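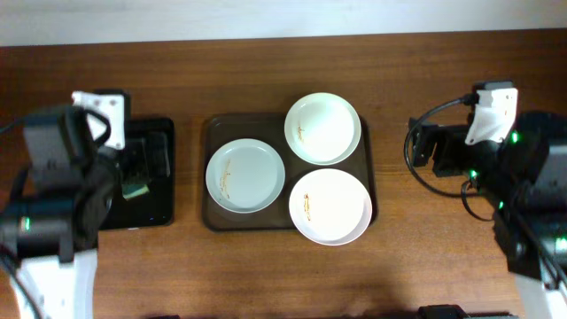
Sauce residue is easiest to deal with while the plates are still together and nothing has been stacked. Stacking moves the residue from the face of one plate to the foot of the next, and the foot ring is the part most often missed in hand washing. The plates on the brown tray are set side by side with gaps between them, so the brownish-orange smears are confined to the upper surfaces and the undersides need no more than a light wipe. A tray this size is slightly small for the job. One of the rims hangs over the lower edge, and anyone carrying a full load should move that piece in before lifting.

Readers of issue 546 will remember the July item on dishwasher loading at Irngate. Several replies pointed out that many kitchens in the building have no dishwasher, and asked for the same treatment of washing by hand in a shallow container. The notes in this issue are by Duarte Amaral and cover small loads only: a few plates or bowls, one sponge, no pans.

Water and sponge 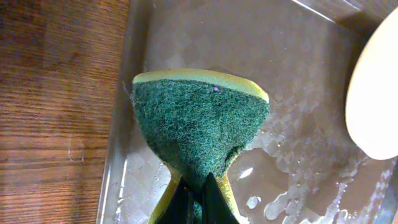
A shallow bath uses much less water than a filled sink, but it gets dirty sooner and has to be changed more often. Duarte's limit is 4 plates to one change of water, fewer if there has been oil in the food. A clear tray is useful for this purpose: with a layer of water covering the floor, the greyish surface beneath still shows through, and any clouding can be judged without lifting the tray. The sponge is the usual two-layer type, green scouring pad on yellow-green foam. Squeezed at one end it flares out at the other, and that wide end is the one to work with on a flat plate.

Use the foam side first. The green pad is for residue that has dried on, and should be kept off printed or gilded ware altogether. Pick fibres and specks off the pad before starting – they transfer to the glaze and are hard to see on white.

Sponges were tried in two makes, Skurell and Flolalel. The Skurell foam recovered its shape faster after squeezing. The Flolalel pad was coarser and lasted longer, with the foam starting to part from it after 18 days of daily use. Neither make stood up well to boiling. Rinse, squeeze out and stand on edge to dry.

Bowls

Flat plates can be wiped in straight strokes from rim to rim. Bowls cannot, and most of the residue left behind after a quick wash is on the side wall, between the rim and the base. Work round the wall first, then the base, then the outside. Tilt the bowl under a light before rinsing. Glaze reflects strongly, and a pale streak will disappear into the highlights at one angle and show plainly at another. 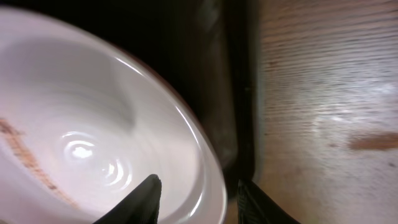 Corrections and next issue

The descaling table in the last issue gave the vinegar quantity in the wrong column. A corrected copy is pinned up beside the Kettle noticeboard on the ground floor.

Issue 552 will deal with drying racks and tea towels, including the question of whether bowls should be racked face down or at an angle – opinions already received are divided. Notes for that issue should be left in the Kettle tray, marked for Duarte Amaral.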